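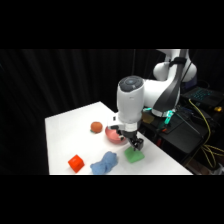 그림 4-1. 흰 작업대 위의 로봇 팔과 초록색 물체

4장. 기업 정보 등록과 연구비 지원 신청서 제출

Plekell을 설치하고 첫 로그인까지 마치셨다면 이제 가장 손이 많이 가는 부분이 남았습니다. 이 장에서는 우리 회사의 정보를 Plekell에 등록하고, 소규모 기술기업 연구비 지원 사업의 신청서를 만들어 제출하기까지의 과정을 차근차근 안내해 드립니다. 처음 하시는 분은 넉넉하게 오후 한나절을 비워 두시면 좋고, 차 한 잔 곁에 두고 천천히 따라오셔도 괜찮습니다. 중간에 멈추셔도 입력하신 내용은 임시 저장함에 그대로 남아 있으니 마음 편히 진행해 주세요.

4.1 시작하기 전에 준비할 것

- 사업자등록증 사본(PDF)
- 대표자와 연구책임자의 전자서명 파일
- 최근 회계연도의 재무제표
- 과제 요약문 초안(한글과 영문 각각 한 편)
- 3장에서 발급받은 기관 인증키

참고: 인증키는 영문자와 숫자가 섞여 있어서 손으로 옮겨 적다 보면 숫자 0과 영문자 O를 혼동하기 쉽습니다. 안내 메일에서 복사해 붙여 넣으시기를 권해 드려요.

4.2 기업 정보 등록

1. 첫 화면 왼쪽 메뉴에서 [기관 관리]를 누른 다음 [새 기관]을 선택합니다.
2. 기관명을 사업자등록증에 적힌 그대로 입력합니다. 띄어쓰기와 괄호까지 같아야 합니다. '(주)'를 '주식회사'로 풀어 쓰셨다가 확인 단계에서 되돌아오는 경우가 꽤 많답니다.
3. 기관 인증키를 붙여 넣고 [확인]을 누릅니다. 초록색 표시가 나타나면 다음으로 넘어가세요.
4. [구성원] 탭에서 연구책임자와 회계담당자를 각각 초대합니다. 한 사람이 두 역할을 겸하는 작은 회사라면 같은 전자우편 주소를 두 칸에 모두 적으시면 됩니다.
5. 초대받은 분이 메일의 링크를 눌러 수락할 때까지 기다립니다. 링크는 7일 동안 유효하며, 기간이 지나면 [다시 보내기]로 새 링크를 보내실 수 있습니다.

주의: 기관 정보를 한 번 확정하면 사업자등록번호는 직접 고치실 수 없습니다. 잘못 입력하셨다면 새 기관을 또 만들지 마시고 4.5절의 연락처로 알려 주세요. 같은 기관이 두 개 생기면 나중에 합치는 일이 무척 번거롭습니다.

4.3 신청서 작성

1. [공모 목록]에서 지원하려는 공모를 찾아 엽니다. 검색창에 공모 번호를 넣으시면 가장 빠릅니다. 이 설명서의 화면은 모두 연습용 공모 3589번을 기준으로 만들었으니, 처음이시라면 3589를 입력해 함께 연습해 보세요.
2. [신청서 만들기]를 누르고 단계를 고릅니다. 1단계는 타당성 검토, 2단계는 시제품 개발입니다. 1단계를 마치지 않은 과제에서는 2단계가 회색으로 보이고 눌러지지 않습니다.
3. 과제명을 입력합니다. 과제명은 한글 37자까지 들어가며, 공백도 글자 수에 포함됩니다.
4. 요약문을 붙여 넣습니다. 다른 문서 편집기에서 옮겨 오실 때에는 [서식 없이 붙여넣기]를 써 주세요. 표나 각주가 딸려 오면 미리보기에서 줄 간격이 흐트러집니다.
5. 예산표를 채웁니다. 인건비, 재료비, 위탁연구비 순서로 칸이 나오고 합계는 저절로 계산됩니다. 해당 없는 칸은 비워 두지 마시고 0을 넣어 주세요.
6. 첨부 문서를 올린 뒤 [점검]을 누릅니다. 빠진 항목이 있으면 화면 오른쪽에 목록이 뜨고, 항목을 누르면 그 칸으로 바로 이동합니다.

참고: 대학이나 연구소와 함께하는 협력형 과제라면 5번을 마치신 뒤 [협력기관] 탭이 하나 더 열립니다. 협력기관 쪽 예산은 그 기관의 담당자가 직접 입력해야 하니, 미리 연락해 두시면 서로 편하실 거예요. Gulyás 회계 프로그램을 쓰시는 기관은 예산표를 내보내기 파일로 한꺼번에 불러올 수 있습니다. 자세한 방법은 부록 나를 봐 주세요.

4.4 제출과 접수 확인

1. [미리보기]로 전체 문서를 처음부터 끝까지 한 번 읽어 보십시오. 귀찮으시더라도 이 단계만큼은 꼭 거치시기를 부탁드립니다.
2. 연구책임자가 먼저 서명하고, 이어서 대표자가 서명합니다. 순서가 바뀌면 서명이 저장되지 않습니다.
3. [제출]을 누르고 접수번호가 나올 때까지 창을 닫지 않습니다.
4. 접수증을 내려받아 보관합니다.

주의: 화면에 오류 1343이 나타나면 첨부 문서 가운데 암호가 걸린 파일이 있다는 뜻입니다. 암호를 풀어 저장한 파일로 바꿔 올리신 다음 2번부터 다시 진행해 주세요. 이미 하신 서명은 첨부 문서가 바뀌는 순간 무효가 됩니다.

제출한 뒤에도 마감 전이라면 [회수]를 눌러 내용을 고칠 수 있습니다. 다만 회수하신 신청서는 미제출 상태로 돌아가므로, 고치신 뒤에는 반드시 다시 제출하셔야 합니다.

4.5 도움이 필요하실 때

계정과 인증키 문의는 Baltcombe 지원 창구의 Sena Bawa가, 예산표와 협력기관 문의는 Augustina Ametepe가 맡고 있습니다. 프로그램 안의 [도움 요청] 단추를 누르시면 보고 계신 화면의 정보가 함께 전달되어 답변이 한결 빨라집니다. 매주 화요일 오전에는 서버 점검으로 제출 기능이 잠시 멈추니 이 시간은 피해 주세요.

다음 장에서는 선정된 뒤 Wistanik 보고 모듈을 연결하고 첫 중간보고서를 올리는 방법을 다룹니다.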